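Last touched Sun 1 March by Declan. Answers get stale fast, if something here contradicts the changelog then the changelog wins.

# Grillton tooling FAQ

Covers the `grill` command line, the alignment step, the grasp labeler and the replay planner. Not covered: wiring, arm bring-up, anything with a torque wrench. Ask Erzsébet for that.

## Setup

**Which Python?**

3.10 or 3.11. 3.12 installs fine and then dies on the first import of the video decoder. Known, not fixed.

**Do I need a GPU?**

For `grill align` and `grill check`, no. For `grill label`, yes unless you're patient. A 30 second clip on CPU takes long enough to go get lunch.

**`grill: command not found` after install.**

Your venv isn't active. Every time. Or you installed with sudo, in which case uninstall with sudo and start over.

**Where does it look for config?**

1. `--config` on the command line
2. `grill.yaml` in the session folder
3. `~/.grill/grill.yaml`

First one found wins. No merging! People keep expecting merging. If you put one line in the session file you lose everything in your home file.

**Can I run it on Windows?**

Josefina does, under WSL. Keep the data inside the WSL disk, not under `/mnt/c`, or reading gets painfully slow.

## Sessions and files

**What's a session?**

One folder, one operator, one room. Clips inside are numbered from 0000. Don't rename clips by hand, the index stores the names and will sulk.

**I've got two rooms in one session. Problem?**

Yes. Alignment builds one map per session and will try to glue the rooms together. Run:

```
grill split my_session --at 0012
```

Clip 0012 goes to the second half. Check with `grill ls` before you delete the original.

**How big do these get?**

Depends on clip length mostly. The largest single session we have is 331 clips (Aldana's, from December) and it's the one we use for stress testing. If your change gets through that one without eating all the memory, it's probably ok.

**Can I delete the raw video after aligning?**

No. The labeler goes back to full resolution. After labeling, also no please.

## Calibration

**How often do I recalibrate the lens?**

When the lens has been off, or when it's been dropped. Otherwise leave it. Old calibration that works beats a new one done in a rush.

**Which lens model?**

`fisheye4`. The `pinhole` option is still in the menu for old Womard recordings and should of been removed. If you pick pinhole on a fisheye clip you'll get poses that look right in the middle of the room and go crazy near the walls.

**What's the mask file?**

Black and white PNG, same size as the video. White = ignore. Needs to cover the tool body and the black ring outside the image circle. Tracker picks up features on screws and stickers otherwise, those never move relative to the camera, and the solver decides you stood still the whole clip.

**Do I mask the fingers too?**

For `align` yes, for `label` no. Two masks: `mask_align.png`, `mask_label.png`. If there's only one it gets used for both and you get a warning in yellow that everyone scrolls past.

## Alignment

**"Not enough inliers". What now?**

In order:

- Look at the clip. Is half the view a plain wall? Then that's your answer
- Check the mask isn't upside down (it happens, image editors flip things)
- Raise `max_features` to 80 per tile
- Try `--relocalize`, slower, sometimes saves it

Still failing, mark the clip bad and move on. Don't spend an afternoon on one clip.

**Do people in view break tracking?**

Usually not. The person filter throws away features on bodies before the solve. It misses sleeves and hands at times, and patterned clothes give it more trouble than plain ones because there's so much to latch onto. Turn it on with `people: true`. Default is off, Ignacio wants it on, argument ongoing.

**Patterned bedding, curtains, rugs. Good or bad?**

Good for feature count, bad if the cloth moves. Repeated patterns are also a pain — the matcher finds the same curl in three places and takes whichever it likes. Set `ratio: 0.7` for bedrooms and the false matches mostly go away.

Bedroom clips are worth knowing well anyway as that's where most of the cloth work gets done, and where both the tracker and the labeler have their worst days.
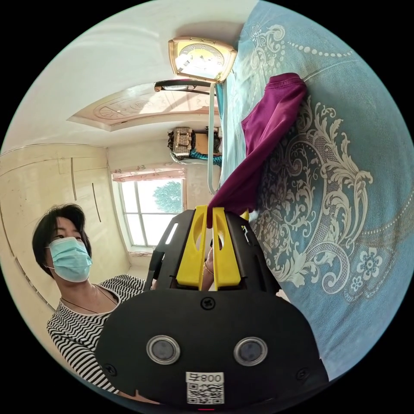
*Bedroom cloth clip: yellow fingers on the purple cloth, patterned bedspread to the right, striped top on the left. Use `people: true` and `ratio: 0.7`.*

**Which way is up in the map?**

Gravity vector from the motion sensor, if the clip has it. If not, first frame up = map up, and that can be very wrong. Fix after the fact with `grill level --session my_session`. A ceiling seen off to one side in the fisheye doesn't matter by itself, the solver doesn't care where the ceiling is.

**Scale looks off. A bed came out the size of a shoebox.**

No motion data and no marker = no scale. Put `scale_from: marker` and give the marker width in meters. METERS. We've had millimeters twice now.

## Grasp labels

**What does the labeler output?**

Per frame: open, closing, closed, opening, plus a confidence. Also a contact guess, "something between the fingers" yes/no. It doesn't name the object.

**Why's contact wrong so often on cloth?**

Thin stuff. Finger gap at "closed on one layer of cloth" is nearly the same as "closed on nothing". The labeler uses the picture as well as the gap, and that helps when the cloth color is far from the finger color. Yellow fingers on a yellow towel, good luck.

Folded edges do better than single layers.

**Can I set the threshold per clip?**

Yes:

```
clips:
 "0007":
 contact_threshold: 0.4
```

Quotes around the clip number matter. Without them YAML reads it as a number and drops the zeros and nothing matches.

**A hand is next to the fingers and the labeler says contact.**

Known confusion. There's a `hand_guard` option that lowers confidence when a hand is close to the tips. Doesn't fix the label, just flags it for review. Review queue is `grill review`.

**How much do I review by hand?**

Everything under 0.6 confidence. Above that, spot check. Josefina's rule is to look at the first and last grasp in each clip, then a couple in the middle if they look odd.

**Keyboard shortcuts in review?**

- `j` / `k` next, previous
- `o` open, `c` closed
- `x` contact on/off
- `u` undo, one step only, sorry
- `shift+b` mark whole clip bad

No autosave. `s` saves. Will add it one day.

## Planner and replay

**What does replay do exactly?**

Takes the aligned path of the tool, turns it into arm motion, checks reach and joint limits, spits out a report. With `--sim` it also plays it in the simulator. With `--live` it moves a real arm, and asks you twice.

**"Unreachable at t=..." on almost every clip.**

Base placement. People walk around, arms don't. Run `grill place` first, it searches for a base position that covers as much of the path as possible. Expect about 12 candidates, sorted best first. Take the top one unless it's inside a wall, the search doesn't know about walls.

**Motion is jerky in the sim.**

Smoothing is off by default in replay so you see the raw path. `--smooth 5` is a sane start. Go too high and it rounds off the little pull at the end of a pinch and then the fold never finishes.

**Does sim do cloth?**

Badly. Use it for reach and collisions, don't trust it for whether a fold works.

**Controller drops packets over wifi.**

Use the cable.

**What's Stodumov?**

Old name of the planner. Still all over the log messages and one environment variable (`STODUMOV_HOME`). Set it or don't, only the cache uses it.

**And Huang?**

Name of the lab machine that runs the nightly jobs. If the nightly is red, check the disk on huang before you check your code.

## Reporting stuff

**Where do bugs go?**

Tracker, label `grill`. Attach output of `grill doctor` and the clip number. Not the whole session. "It doesn't work" gets closed.

**Can I send a patch?**

Please. One thing per patch. Run `make check`, takes a few minutes. Anything touching the solver goes to Erzsébet, labeler goes to Aldana, docs and typos straight to me.

**My question isnt here.**

Post it in the tooling channel. If it comes up twice I add it to this page. Open ones right now: multi-camera sessions (no), time sync with an outside clock (half done, branch `clocksync`, don't use it on anything you care about).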